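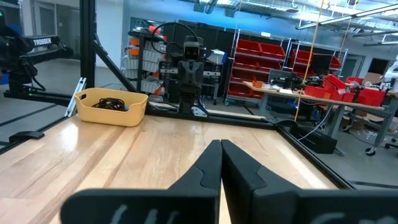
What does the Testell storage list cover?

Cables, bins, baskets and open shelving in the shared workshop, with one record for each container or loose item and its usual place.

Testell storage list
Version 4

Contents
items.csv: one row per item
places.csv: shelf, rack, bench and table codes
changes.txt: edits by month, starting in September

Fields in items.csv
item_id: integer, never reused
kind: cable, bin, basket, tool, other
color: main color only, in plain words (red, yellow, white, orange)
place: code from places.csv
coiled: y, n or blank
note: free text, up to 2000 characters

Conventions
A basket with a coiled cable in it gets two rows, one for the basket and one for the cable. The cable row takes the basket's item_id as its place. Bins on wire racks are coded by rack and level. Bins on a low bench are coded by bench only. Butcher-block tabletops count as places, and so does the open floor.
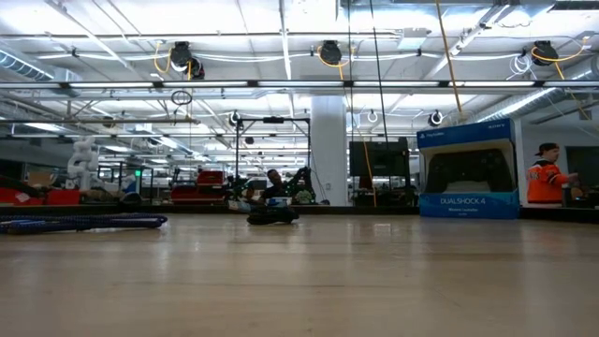
Deok-su Sung objects to the floor code: a long coil left on the floor should carry the code of the nearest rack or bench, or the place field tells the next person very little. The floor code stays in version 4, and the nearest fixed place can be entered in the note field.

Known gaps
Bin contents are listed for the Luvard racks only. Nearly 9 percent of rows have no color. Cable length was never measured, and rope is filed under other.

Updating
Place codes are checked on Sunday against the printed sheet. Rows for discarded items are kept, with the place set to OUT.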